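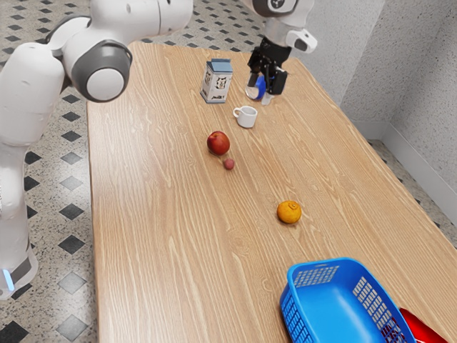
1 May 2018

Trial of the Cilla tabletop package from Drirkberg, second entry. The first one is in Wilson's notebook and covers the install. I won't repeat it except to say that the license key has to be pasted in without the trailing space or the program quits and gives no message.

What we have is the 14-day evaluation license. It includes the simulator, the Gametti scene pack (table scenes with household objects) and one seat of Cropper, their tool for cutting recorded runs into labeled clips. The question from Joyce is whether we buy it for the pick-and-place work or keep going with our own scenes. I am supposed to have an opinion on paper before the license runs out.

Machine: the older workstation by the window, after Wilson updated the graphics driver. The download for the scene pack was about 825 MB. It unpacks to a good deal more, and the installer doesn't check for free space first. Clear the scratch folder before you start it.

**Scene used today**

The long wood table with the single white arm and the two-finger gripper. Objects: drink carton, mug, glass, apple, a small red fruit, mandarin, and the blue basket at the near end. I left the room as it ships, with the patterned tile floor and gray walls. Jairo wants to swap the floor for plain gray to speed up rendering. I asked him to hold off until we have timings for the stock version, otherwise we're comparing our edits to our edits.

The object names in the scene file are sensible for the most part. The small red fruit is listed as fruit_small_02 and nothing in the docs says what it's meant to be. I've been calling it the lychee. If anybody writes a task instruction with it, agree on a word first and put it in the shared list, or we'll get three different words in the labels.

**Arm control**

Joint control works as described. Cartesian control works too, but the tool frame is at the wrist flange and not between the fingertips. I lost most of an hour to that. The offset can be set in the arm config under tool_offset, and it takes meters, while the gripper opening two lines further down takes millimeters. I wrote to Drirkberg support about the units. The answer came the same morning and was polite: it is known, it's staying that way for this version.

Gripper force is a single number with no stated unit. At the default the mandarin holds fine. The glass holds at the default too, if the fingers are level with the middle of the wall. When I set the force low to see what slipping looks like, the glass went down through the fingers smoothly and stood on the table. I don't believe that. A real one would tip as soon as one finger let go. Ezequiel thinks the contact model treats both fingers as a matched pair and averages them. He's going to look at the contact log and see whether the left and right values are ever different.

The mug handle is solid for collision purposes. You can't put a finger through it. For our tasks that matters, two of the six are handle grasps. There is a "fine mesh" switch in the object settings that is supposed to fix this, grayed out in the trial. I've asked whether it's grayed out in the paid version also.

**Cameras**

You get a room camera and a wrist camera by default and can add more. The room camera is good, and I'd use it as it is. It can be dragged in the viewer and the pose saved to the scene.

The wrist camera took more attention. The default near clipping and field of view are fine, but exposure is fixed, and its position relative to the fingers isn't documented anywhere that I could find. When the arm moves in low over the table, the view fills up with wood grain very fast, and the thing you're after can be down at the bottom edge with only its top showing. For a policy that leans on the wrist view this is a real concern, and it will be the same on hardware if we mount a camera that way. Sulastri suggested tilting the camera a few degrees toward the fingertips. The tilt can be set, in the same config file as the tool offset. In degrees, this time.
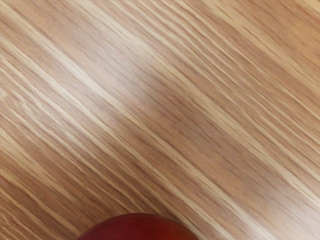

The table texture is another thing to keep in mind. It's strongly striped and the stripes get soft and stretched when you're close to them. Sulastri ran her feature tracker over a set of wrist views and it locked onto the grain more than onto the objects. She also points out that shadows under objects can be weak or missing in the close views, so there's little to tell the tracker how high above the table it is. She has asked for one run with a plain tabletop and one with the wood, same arm path, same seed. I'll do those tomorrow.

Textures can be replaced by dropping a file in the scene's materials folder with the same name. There's no need to rebuild anything. This is the part of the package I like best so far. Our own scenes need a full export for every change.

**Recording and Cropper**

Ran the scripted pick overnight with random object placement. 652 runs finished and were written to disk. The rest of the queue was still waiting when I came in, and the log shows it stopped on a placement where the carton had been spawned overlapping the basket. The simulator put up a dialog box and waited for someone to click OK. That's a bad design for an overnight job. There is a headless mode that should skip dialogs. I haven't tested whether it also skips the bad placement or just hangs quietly.

Loaded the finished runs into Cropper. It finds the grasp and release points from the gripper signal and cuts there. Jairo checked a batch by hand against the video and found 12 cuts he'd have placed differently, all of them on the glass. In each the gripper closed, opened slightly and closed again, and Cropper took the small opening for a release. There's a minimum-gap setting. He raised it and the extra cuts went away, but he hasn't checked whether real quick releases now get missed.

Cropper exports to its own format and to plain folders of frames with a text file beside them. We'd use the plain folders. File names keep the run seed, good, and the camera name, also good. The text file has the joint angles in radians and no header row. Wilson wrote a short script to add the header. It's in the tools folder as fix_header.py.

**Compared with our own scenes**

The setup we built in January does fewer things and renders worse. The contact behavior is better in ours, at least for thin-walled objects, and we can change it. With Cilla we get a room, decent lighting, usable objects and a recorder that mostly works, and we don't get to touch the physics.

Joyce asked if we could render in Cilla and do the physics in ours. In principle you can feed it recorded joint angles and object poses and have it play them back. There's a page in the manual on it, short, with a broken link at the bottom. Ezequiel thinks two days to get it going. I'd plan for a week.

**Price**

Quote came as a yearly license per seat, with Cropper separate. Joyce has the PDF. I've asked for a version of the quote without the second scene pack (kitchen), which we didn't request and have no task for.

**To do**

- Wilson: headless mode, same queue, with the overlapping placement left in on purpose
- Ezequiel: contact log, left and right finger, glass at low force
- Me: plain top and wood top for Sulastri, same seed
- Sulastri: wrist camera tilt, try a small angle first and write down the value
- Jairo: quick releases in Cropper with the new minimum gap
- Me: chase support on the fine mesh switch and on the wrist camera position

For now my leaning is to take one seat for rendering and keep the physics in house, depending on what Ezequiel finds. If the finger values turn out to be averaged, I would not use Cilla for any grasp where slip matters.

Scene file as used today is saved as wood_table_stock in the trial folder. Please copy it before you edit it. The config with my tool offset is next to it, and the offset was measured off the model in the viewer, so check it against the drawing before you trust the last digit.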